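Section 4: Setting up the seating planner

Stiltine is the part of your Vasilakis account where guests become chairs. Before starting, make sure the guest list has been imported (Section 3) and that the couple have agreed on the guest list. The second condition is the one that usually holds things up.

You will need the planner login for the wedding, the room dimensions from the venue, and the name of one person on each side of the family who is allowed to make changes. One. If both mothers want access, see "Viewers and editors" further down.

4.1 Creating the room

1. Open the wedding from your dashboard and choose Seating, then New room.

2. Type in the length and width of the room in metres. Use the figures on the venue's own floor plan. Figures remembered by the groom are not accepted by the software, in the sense that it will accept them and you will regret it.

3. Mark the fixed things: doors, pillars, bar, dance floor. Drag each one from the left-hand strip and drop it in place. A pillar can't be deleted once guests are seated near it, so place pillars first.

4. Choose a table shape. Round tables are set to 8 chairs when you begin. You can raise this to 10 under Table options, but Stiltine will show a yellow warning about elbows.

5. Press Save room. The plan is now stored as Draft 1.

Note: The largest room Stiltine can hold is 520 guests. If you have more than that, split the party into two rooms and link them. Guests in the second room will know they are in the second room, so give it the better pudding.
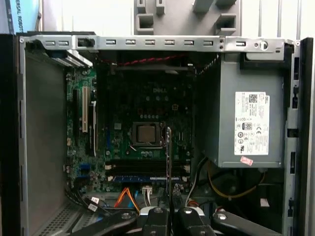

4.2 Placing guests

1. Open Draft 1 and press Show guests. Names appear on the right in the order they were imported.

2. Seat the top table before anything else. Drag each name to a chair. A chair turns green when it is taken.

3. Add Keep together links. Click the first guest, hold Shift, click the second and choose the link icon. Use these for couples, small children and anybody who is only coming because somebody else is.

4. Add Keep apart links in the same way, choosing the broken link. You will be asked for a distance in tables. The default is two. For former spouses we suggest four, with a pillar if the room has one.

5. Press Fill. Stiltine seats everyone who is left, a table at a time, and stops when it runs out of chairs or patience. If the links contradict each other, the names in dispute are listed in red at the bottom.

Caution: Fill will move any guest who hasn't been locked. To lock a guest, click the small padlock beside the name. Lock the top table, lock the grandparents, and lock anyone you have already promised a view of the band.

The sample wedding that comes with every account (Ververidis and Zacharopoulos, 51 guests) is a good place to practise. Manolis Ververidis has been given an aunt who can't sit near the kitchen, the speakers, the door or his other aunt. There is a solution. It took our support desk most of an afternoon and uses table 4.

4.3 Viewers and editors

An editor can move guests. A viewer can look at the plan and sigh. Each wedding allows two editors besides the planner, and as many viewers as you like.

1. Go to Sharing and type in the person's email address.

2. Choose Viewer or Editor from the list.

3. Press Send invitation. The link works for one day, then has to be sent again.

Viewers may leave comments on a table. Comments can be hidden from other viewers, and this is switched on to begin with. Please leave it switched on.

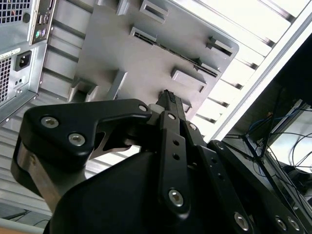
Every change made by an editor is kept in the History panel with a name and a time next to it, so if the best man ends up beside the cake at ten past two in the morning, you will know who put him there. To undo a single change, click it and press Put back. To undo everything since a certain point, click the last entry you were happy with and press Return to here. The editor concerned gets no message about it — what you tell them is up to you.

4.4 Printing place cards

1. Lock the plan. The button is in the top right corner and turns grey when the lock is on.

2. Choose Print, then Place cards. If you have the Fikinano card pack, pick it from the list and the margins will set themselves.

3. Print one sheet on plain paper and hold it up against a card sheet. Check the accents on names. Check them again with somebody from the family.

4. Load the card and print the rest.

Note: Meal choices print as a small letter in the lower corner (M for meat, F for fish, V for vegetarian). Guests who never replied print with a question mark. You can turn this off, though some planners find it satisfying.

Caution: Unlocking the plan after printing cancels the card numbers, and all the cards will need printing again, including the ones already tied to a sugared almond.

If you use Plinonance for supplier payments, the final head count is passed across when the plan is locked and the caterer's balance is updated the same evening. Late guests added after that go on a separate line called Extras, to be settled by whoever invited them.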